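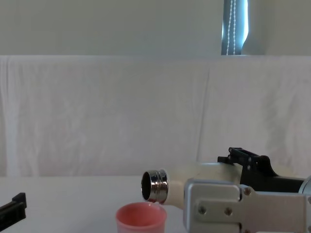 Budget season, so I get to read robot quotes again. Thread for anyone else who's been handed the "can we afford two arms" question and told to have an opinion by Friday.

1/ The Serus quote is 13 pages. The price is on page 2. Pages 3 to 13 are all the things the price doesn't cover. I'd start reading at the back.

2/ Two arms, two grippers, a controller and "basic commissioning". I asked what basic meant. It means they plug it in, run their own program on it and go home. Teaching it to pour your bottle into your cup is billed by the hour.

3/ And pouring is the job we keep asking about. Every vendor has a lovely clip of it. Ask what was in the bottle. Ask how full it was. Ask how many tries before the one they sent you. I got one straight answer out of three and it was "we'd have to check".

4/ Thing I missed last year: fingers. The gripper comes with a standard set. If your containers are smooth and tapered, budget for a second set, and a third for when the second set turns out to be wrong. We put down zero. Dumb.

5/ Spare parts. Plikdale wants a yearly plan for theirs. Serus says you don't need one, then lists 93 part numbers you might like to keep on the shelf. Pick your favourite kind of optimism.

6/ Someone replied asking about one arm instead of two. Fair. One arm pours fine if the cup stays put. The second one is for holding, moving and uncapping. Before you pay double, write down what the second arm does all day. If your list is short, buy a cup holder.

7/ Our list was short-ish. I'm still arguing with myself over it.

8/ Floor space. The brochure footprint is the base plate. It leaves out the reach, the fence if your safety person wants a fence, and a spot for a human to stand and swear at it. Tape it out on the floor first. Tape is cheap.

9/ Labour savings. The Bainbridge site was promised 407 hours a year. I asked to see the sheet behind that number. It counted every hour of pouring and no hours of refilling, wiping up, restarting or waiting on a call back. I redid it over the December break and won't post my number, as it made my boss sad.

10/ Leasing. Dirnden will lease you the same class of arm, and the monthly looks friendly. Check who pays freight when it goes back, and check what "fair wear" says about the grippers. Ours said nothing at all, so I made them write it in.

11/ Training line: they offered a day for two people. One of your two will change jobs. Ask for four seats and settle for three.

12/ Am I against buying? No. I'd sign for a paid trial tomorrow -- our bottles, our cups, our bench, our staff running it, and their engineer staying out of the room. So far only Plikdale has said maybe, and the maybe came with a deposit.

13/ What I've put in the draft: one arm, trial first, two sets of fingers, integration hours capped in writing, second arm as an option at today's price. The Serus rep says nobody holds an option price that long. We'll see how he feels at the end of the quarter.

Posted January 2020. If you've got a real invoice for one of these (the final one, with the extras on it), my DMs are open. Black out whatever you like, I mostly want to see the bottom line.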